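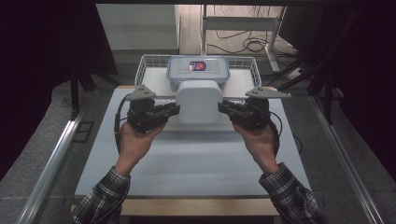 Drucken | Per E-Mail senden

Störungsprotokoll: Etikettendrucker im Versand zieht doppelt ein und verliert die Verbindung

Gemeldet von: Ainhoa Echevarría, Versand
Bearbeitet von: Isamu Tamura, IT-Support
Stand: April 2023
Status: gelöst, Nachkontrolle offen

Fehlerbild

Der Etikettendrucker am Packplatz 2 schiebt nach jedem Versandetikett ein leeres Etikett nach. Bei längeren Aufträgen bricht der Druck ganz ab, das Programm Kindavico meldet dann »Gerät nicht bereit«. Nach Aus- und Einschalten läuft der Drucker wieder, bis der nächste größere Auftrag kommt. Am anderen Packplatz tritt der Fehler nicht auf, obwohl dort das gleiche Modell steht und die Etiketten aus derselben Lieferung stammen.

Frau Echevarría gibt an, dass die leeren Etiketten seit dem Rollenwechsel kommen. Die Verbindungsabbrüche seien älter, aber selten gewesen und deshalb nicht gemeldet worden.

Schritt 1: Kalibrierung

Sensor über das Gerätemenü neu kalibriert, Testseite gedruckt. Testseite in Ordnung. Danach drei Versandetiketten aus Kindavico gedruckt, nach jedem kam wieder ein leeres. Die Kalibrierung allein hilft also nicht, und der Sensor erkennt die Lücke zwischen den Etiketten grundsätzlich richtig.

Schritt 2: Material

Rolle aus dem anderen Packplatz eingelegt, gleiches Ergebnis. Rolle zurückgetauscht. Am Etikettenmaterial liegt es nicht. Walze und Sensorfenster bei der Gelegenheit gereinigt, auf der Walze waren Kleberreste. Keine Änderung beim Fehlerbild.

Schritt 3: Seitenformat

Druckvorlage in Kindavico geöffnet. Die Seitenhöhe war auf dem Rechner am Packplatz 2 um 2 mm größer eingetragen als das Etikett hoch ist. Der Drucker beginnt damit ein neues Etikett, auf dem nichts mehr steht, und schiebt es vor. Höhe korrigiert, Vorlage gespeichert, 12 Etiketten am Stück gedruckt. Keine leeren mehr.

Wer die Vorlage geändert hat, ließ sich nicht feststellen. Benito Cuesta hatte beim Rollenwechsel geholfen und meint, er habe nur den Treiberdialog offen gehabt. Kann sein — der Dialog schreibt die Werte beim Schließen mit OK in die Vorlage zurück, auch wenn man nichts eingegeben hat. Das steht so auch in der Hilfe von Kindavico, allerdings unter »Export«.

Schritt 4: Verbindungsabbrüche

Mit der richtigen Vorlage einen Sammelauftrag mit 400 Etiketten gestartet. Abbruch nach 22 Stück, wieder »Gerät nicht bereit«. Der Drucker selbst zeigte keinen Fehler an, die Statusleuchte blieb grün. Zwei weitere Versuche brachen ebenfalls ab, jedes Mal an einer anderen Stelle.

Geprüft wurde der Reihe nach:
- Netzwerkkabel getauscht: keine Änderung
- anderer Port am Switch: keine Änderung
- Energiesparmodus im Drucker abgeschaltet: keine Änderung
- Dauerping auf den Drucker während des Drucks: Antworten fallen zeitgleich mit dem Abbruch aus

Beim Ping fiel auf, dass nach dem Ausfall kurz ein anderes Gerät unter derselben Adresse antwortete. Im ARP-Cache stand die MAC-Adresse der neuen Paketwaage von Draltance. Die Waage hat ab Werk eine feste IP-Adresse, und die lag genau auf der des Druckers. Sie geht nur ans Netz, wenn sie eingeschaltet ist und jemand wiegt, daher das unregelmäßige Auftreten.

Lösung

Waage auf DHCP umgestellt, für den Drucker eine Reservierung eingetragen. Nghĩa Đào hat die Adressliste ergänzt und die übrigen Geräte am Packplatz abgeglichen. Sammelauftrag danach vollständig durchgelaufen, die Waage war dabei durchgehend in Betrieb.

Rückmeldung aus dem Versand (Echevarría): »Läuft. Die leeren Etiketten aus der Kiste verwenden wir für die Regalbeschriftung. Bitte noch nachsehen, ob die Uhrzeit auf dem Etikett stimmt, die geht bei uns eine Stunde vor.«

Nachtrag: Uhrzeit geprüft. Am Rechner war die Sommerzeit doppelt berücksichtigt, einmal im System und einmal in Kindavico. Haken in Kindavico entfernt, Uhrzeit stimmt.

Offen

Kontrolle der Vorlage im Mai, nach dem Update von Kindavico. Takeshi Hirano klärt, ob sich die Vorlage mit einem Schreibschutz versehen lässt. Bis dahin den Treiberdialog bitte immer mit »Abbrechen« schließen.

Drucken | Per E-Mail senden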